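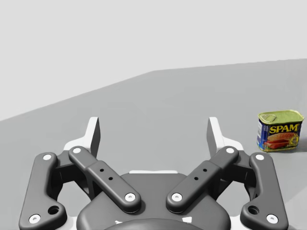 3.2 O que os autos dizem (e o que calam)

Confesso que comecei esta parte com pé atrás. Li 217 processos por desaparecimento forçado no arquivo de Rirkow, e em só 17 a acusação chegou a nomear alguém com cargo público! O resto fica em "autoria desconhecida" – fórmula que Ellis já discutia ao tratar do caso Kellitz.

Figura 3. Fases do processo penal, da denúncia à sentença: ver o anexo.

O que me surpreendeu foi a demora. Em três processos a família só foi ouvida depois de arquivado o inquérito (voltei às folhas duas vezes, para ter certeza). Mared Ellis lê isso como cálculo político; eu fico mais perto da hipótese do desleixo, que retomo na seção 4.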